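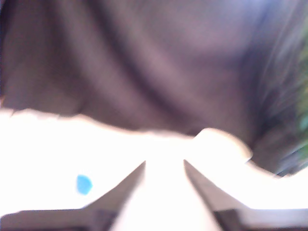

Blurry wrist camera frames in cloth episodes: drop them or keep them?

Posted in Data Collection, Mon 17 August

endau_bench

We're recording teleoperated demos of handling cloth with a two-finger gripper and a wrist camera. So far we have 3,616 episodes. When the arm moves fast, the wrist view smears, and over a bright white surface the exposure goes too high, so the white part has no texture left. The dark cloth still shows some folds, but not many.

I ran a simple sharpness filter and it wants to throw out 2,241 episodes because each has at least one stretch of bad frames. That seems like far too much. The side camera is fine in nearly all of them. Do people cut the frames, cut the whole episode, or leave everything in and let training deal with it? We use the Stodico recorder with auto exposure on, if that matters.

Tak

Don't cut single frames out of the middle. The actions are recorded at a fixed rate, and if you remove images you get jumps where the arm seems to move much further in one step than it did. I made this mistake in March and had to rebuild the whole set from the raw logs.

Keep the episodes. The policy will see blur when it runs on the real arm, so it needs to see it in training too. What I do is look at the grasp only. If the wrist view is readable in the last moments before the fingers close, the episode stays. If it's smeared right through the grasp, I mark it and leave it out of the first training run. Then I train a second time with the marked ones back in and compare. With our cloth set the difference was small.

The overexposed white is a separate problem and I would worry about that more. Turn off auto exposure and set it by hand with the brightest surface in view. You can't get that detail back later. A shorter exposure also cuts down the blur, but you'll need more light or the dark cloth goes to black.

nuvosano_lab

same thing here, we just tell operators to slow down near the cloth. 13 people on the rota and 2 of them still go too fast

endau_bench

Thanks, I'll check the grasp part only and rerun the filter. Fixed exposure is going in before the next batch - I didn't know it could be locked from the recorder settings.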